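Rirkari Travel Gear
Home > Luggage > Checked bags > Wheeled duffels

Harimmont Stundgate 79 Wheeled Duffel

Price: $300
Colors: black, dark green
In stock, ships from our warehouse
Last updated September 10, 2021

We held off on carrying the Stundgate for a long time. The price looked high for a bag with two wheels and a zipper, and the tag that came with the first sample called it "the last bag you will ever check," which is the sort of thing we have read on bags that came back to us with a wheel missing. We stock it now. We still think the tag is silly, and a good part of this page is about what the bag doesn't do.

At a glance

Type: soft-sided wheeled duffel, one main compartment
Volume: 79 liters (maker's figure, see below)
Outside size: 62 inches, length plus width plus height
Body: coated polyester
Wheels: two, fixed, replaceable with a hex key
Handle: two-stage pull handle, plus grab handles on the top, side and bottom
Lock: none included, zipper pulls take a small padlock
Warranty: 12 months from us, "limited lifetime" from Harimmont

About that volume

Luggage makers measure volume however they like. Some fill the bag with small plastic balls, some multiply the outside measurements and hope, and some count pockets that can only be full if the main compartment is empty. Harimmont doesn't say which method it used for the 79 liters, and when we asked, we got a polite email that said the number was "industry standard." We don't know of a standard.

What we can say is that the handle tubes run down the inside of the back panel and take up room there. There is a padded cover over them, and the cover takes up a little more. If you pack in flat stacks, you'll notice a ridge on either side of a shallow trough. Fill the trough first with socks and underwear and the floor comes out level. If you are moving over from a duffel without wheels and with the same number printed on it, expect to leave a sweater behind.

The outside size

Many airlines set their checked bag limit at 62 inches when you add the three sides together, and the Stundgate comes out right on it. That makes us a little nervous. The bag is soft, and a soft bag stuffed full gets fatter in the middle. The front pocket is the worst offender. Put a pair of shoes in it and you are over.

Will the person at the desk get out a tape measure? Usually they care more about the scale. But fares and rules change, and the fee for an oversize bag can be more than the fee for the bag itself. Check with your airline before you fly, and check the carrier that operates the flight if it isn't the one that sold you the ticket. Use the compression straps. They are the best thing about this bag, and they pull the middle in well if you tighten them before you close the front pocket.

The bag is also not light. Wheels and a pull handle cost you weight that could have been clothes, and a bag this big will reach most airline weight limits before it is full. We'd go as far as to say that if you always fill it, you'll always be paying extra. Get a luggage scale. Any cheap one will do.

Who it suits

Two people sharing one checked bag for a week. Families who pay per bag. Someone going on a honeymoon who has to bring beach clothes and something decent for dinner and does not want to haul two cases through a ferry terminal. It also works for anyone renting a small car, as you can squash it into a trunk that would turn away a hard case.

It doesn't suit city trips with stairs. It doesn't suit anyone who repacks every morning, either. There is one big hole and everything goes into it. Harimmont sells a set of inner pouches to fix this, and we don't carry them, partly on price and partly on the feeling that a bag at this price might have had a divider in it.

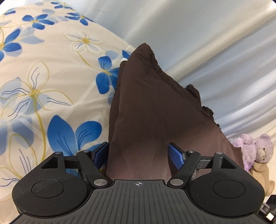
Brown fabric, a flowered bedcover and two small teddy bears.

Wheels and handle

Wheels are where cheap luggage dies. The ones on the Stundgate are larger than on most duffels and they sit in a molded housing that sticks out a little behind the bag. On smooth floors they are quiet. On cobbles they are as loud as anything else, whatever the brochure says about "whisper rolling," and on gravel you will be dragging the bag like everybody else.

What won us over is that you can change them. Two bolts on each side, one hex key, and the wheel is off. We keep spare wheels in stock and sell them one at a time. Please don't buy them with the bag "just in case." Wait and see if you need them.

We are less sure about the pull handle. It locks at two heights, and the upper one is short for tall people. It has some side-to-side play when the bag is fully loaded. Harimmont describes this play as "flex designed into the system." Maybe it was. It feels to us like a handle with some play in it. Among the bags we have sold so far, handle complaints outnumber wheel complaints, and most are about the wobble, with a few about a button that sticks when there's sand in it. Rinse it and work it a few times.

Is it waterproof?

No. The tag says "weather ready," and you may take that to mean whatever you want. The body fabric is coated and sheds rain well enough between a taxi and a lobby. The zippers are plain zippers with a flap over them. Left out on a cart in a downpour, the bag will let water in along the flap, and the stitching at the bottom corners is not taped. If you have something in there that can't get wet, put it in a plastic bag. A trash bag costs pennies and does a better job than any coating we've been shown.

The lining

The lining is a 300 denier polyester, light gray, so you can find things in it. That's fairly stout for a lining. It is sewn in and can't be taken out for washing. Wipe it with a damp cloth and a drop of dish soap, then leave the bag open overnight. Sunscreen stains it, and we haven't found anything that gets sunscreen out.

Harimmont makes a claim about the lining resisting odor. We have no way to test that and we have left it off the list at the top of this page. Pack your wet swimsuit separately.

Compared with the Gilani

Customers usually ask about this bag and the Gilani wheeled duffel together, so here is where we stand. The Gilani costs a good deal less. Its zippers run just as smoothly when new. Its wheels are riveted on, which means that a broken wheel is a broken bag. The handle is steadier than the Stundgate's, to our mild annoyance.

If you take one trip a year, buy the Gilani. You would need a lot of years for the difference in price to come back to you, and by then you may want a different bag anyway. If you fly every month or two with checked luggage, the replaceable wheels start to make sense. Between those two cases it's a matter of taste, and we make more money on the Stundgate, so weigh our opinion with that in mind.

Warranty, in plain words

Rirkari covers the bag for 12 months against faults in materials and workmanship. Bring it in or mail it to us with the order number and we'll repair or replace it. We pay return shipping.

Harimmont's own "limited lifetime" warranty is another matter, and we suggest reading the limits before getting attached to the lifetime. It leaves out damage caused by airlines, wear on wheels and handles, fading, stains, and "cosmetic change through use." For a checked bag, that is most of what ever happens to it. It also ends if the bag is sold or given away. Our advice is to act as though you have 12 months and be pleased if you get more.

If an airline damages your bag, report it at the airport before you leave the baggage area and get a copy of the report. Deadlines for claims can be short. We can write a repair estimate for you, no charge, if you send clear photos of the damage and of the label inside the top flap.

Returns

Unused bags with tags may be returned for a full refund. "Unused" means that it hasn't been on a trip. You may certainly pack it at home, walk it up and down the hall and put it in your car to see if it fits. We'd encourage it. Keep the tags on while you do.

Questions we get

Can I carry it as a backpack?
No. An earlier version had straps you could zip away. They were thin and the wheels dug into your hips. We don't miss them.

Does it stand up by itself?
When full, yes. Half empty, it leans forward and then falls over.

Is the green really dark green?
It looks nearly black indoors. A ribbon on the handle will help you spot it on the carousel.

Will it fit in the overhead bin?
No, and please don't try.

Do you price match?
On the same bag, new, from a store that has it in stock. Send us the link. The sale Harimmont ran in August is over and we can't match it.

Also in wheeled duffels: Gilani wheeled duffel, Stundgate spare wheel (single), luggage scales, small padlocks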